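Chez Stasten, on apprend aux machines à ranger les bureaux (et on a mal aux épaules)

Rachid Chraibi m'avait prévenu au téléphone : « Mets des chaussures confortables, tu vas piétiner. »

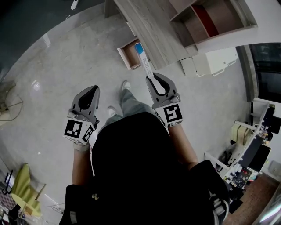

J'ai donc débarqué un vendredi, vers neuf heures et demie, dans les locaux de Stasten, et la première chose qu'on m'a proposée après le café, c'est d'essayer moi-même. Mauvaise idée ! Il m'a fallu trois tentatives pour attraper un stylo.

Rachid s'occupe de la collecte depuis le mois d'août. Avant, il travaillait chez Killidine, sur des bras fixes, et il ne regrette pas vraiment. « Là-bas, on téléopérait. C'était lent, on s'énervait, et ça se sentait dans les données. Avec des pinces qu'on tient à la main, tu fais le geste presque comme chez toi, et tu gardes les hésitations naturelles. »

Et les cubes à motifs noirs et blancs ? « Ça nous sert à retrouver la position de chaque pince. Si tu les caches avec ta manche, la prise est fichue. » (J'ai caché les miens avec ma manche. Deux fois.)

La tâche du moment, baptisée Trasthorpe en interne, consiste à mettre des objets dans un tiroir et à les en ressortir. Dit comme ça, c'est bête. L'équipe en a déjà enregistré 586 démonstrations, dont presque 190 ont fini à la poubelle, ce qui me paraît énorme. Rachid, lui, hausse les épaules. « Au début, on gardait tout. Le modèle avait appris à cogner le bord du tiroir avant d'entrer, parce que Moataz le faisait à chaque fois ! »

Moataz Ramadan, à l'autre bout de la pièce, proteste. « Pas à chaque fois. » Puis, après réflexion : « Souvent, quand même. » C'est lui qui tient le rythme le plus élevé, 100 prises dans une bonne journée, et il a ses petites règles : changer d'objet régulièrement, ne pas toujours partir du même endroit, s'arrêter dès qu'on se met à penser au déjeuner. « Les emballages longs et fins, c'est ce que je préfère. Tu les pinces un peu trop bas et ils basculent. Il faut aussi des exemples où on rattrape le coup. »

La suite se passera chez El Idrissi, un fabricant de mobilier qui leur prête 9 modèles de tiroirs. Rachid s'inquiète surtout de ceux qui n'ont pas de poignée. Moataz, lui, voudrait qu'on parle d'abord des pauses.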